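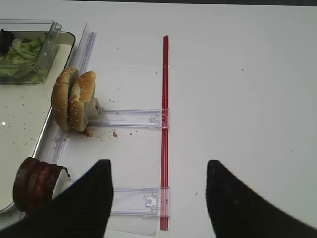

Attachment 1 – wrist view, bun and patty station.

**Ticket 3014** | Rurkley assembly kit, evaluation unit | Opened 2022-02-22
**Reported by:** Bielecka test kitchen
**Assigned to:** Ksawery Kołodziej, Bridness Support

**Issue:** The arm stops before closing on the bun. The controller log shows code 506 on five attempts.

**Steps taken**
- Gripper recalibrated; no change.
- Approach speed reduced to 70 percent. Fault repeated.
- Crumbs noted on the table and in the tray. The customer was asked to clean both before the next run.

**Status:** Pending. The customer is requested to send the full controller log – the file supplied ends before the fault.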